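# Larkcombe cabinet cell

The **Larkcombe cabinet cell** is an office test cell in which a legged humanoid robot opens storage cabinets and handles the document boxes kept on their shelves. It was set up at the Atham office in Nostville and is run from a control program called Bagheri. The name covers the robot, the cabinets assigned to it, the stretch of floor it works on, and the upkeep schedule that goes with them.

## Layout

The cell has no fence. It shares a carpeted office floor with ordinary workstations, and staff may walk through while the robot is powered. The working area is marked in Bagheri as a zone on the floor map, not by tape on the carpet. When a person enters the zone, the operator holds arm motion until the way is clear.

Cabinets used in the cell are standard office furniture with hinged doors on concealed hinges. No handles, markers or sensors were added for the robot.

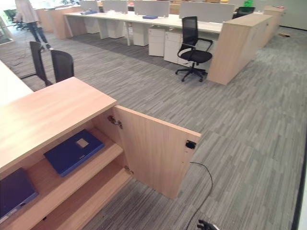 Each assigned cabinet is stored in Bagheri as a small set of values: the height of the top, the shelf height, the hinge side of each door, and the angle at which the door is treated as fully open. The values are entered by hand during setup. A cabinet that is moved, even by a short distance, has to be entered again before the next run.

## Setup

Setup begins with the floor. Chairs are pushed clear of the standing position and loose items are picked up. Cables that must cross the carpet are laid flat, and their paths are checked against the planned foot positions.

The robot is then walked to the cabinet and stopped with both feet flat. Standing distance is the value most often set wrong. If the robot is too close, the door meets the forearm as it swings. If it is too far away, the arm reaches the shelf near full stretch and has little strength left for lifting. The normal correction is to step back, open the door, and step in again.

Arm zero is checked next. Both arms are lowered to the rest pose and the joint readings are compared with the stored set. A joint that reads more than 5 counts from its stored value is zeroed again. The gripper is opened and closed 11 times without a load, after which its motor current should settle to a steady figure.

## Box handling

The boxes are flat document boxes with labels. They may lie flat on a shelf or stand upright, and the two cases are stored as separate motions. A box lying flat is approached from below its front edge, with the wrist turned so that the fingers clear the shelf. An upright box is approached from the side.

Contact is made at low speed. The program watches the wrist load and stops the arm if the box does not move when expected, as happens when a corner catches on the cabinet side. 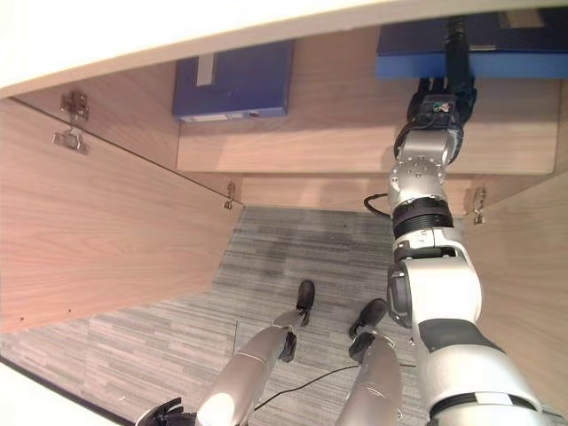
*The right arm reaching into a cabinet with both doors open, gripper against a dark blue box on the shelf.*

## Upkeep

The gripper needs the most attention. Its wiring is inspected every 7 days for rubbed insulation, with most wear expected where the bundle bends at the wrist. The cable must have enough slack for a full wrist turn but not so much that a loop can catch on a door edge. Ties are replaced whenever the slack is changed.

Finger surfaces are wiped with a dry cloth. Solvent cleaner was used until February, when it was dropped from the schedule for leaving the surfaces slick.

Bolts on the wrist cap are checked for tightness after every 50 runs. The same check covers the ankle joints and the soles of the feet. Cabinet hinges are included as well: a door that has sagged no longer matches its stored path, and the fault shows up in the log as an arm error.

## Common faults

- **Door drifts closed.** Adjust the hinge or level the cabinet. Do not raise the stored opening angle.
- **Gripper stops short of the box.** Check the standing distance first, then the arm zero.
- **Early stop on contact.** Usually a wrist load offset. Clear it with the gripper empty.
- **Foot position refused.** A cable or other object lies on the planned step. Clear the floor and plan again.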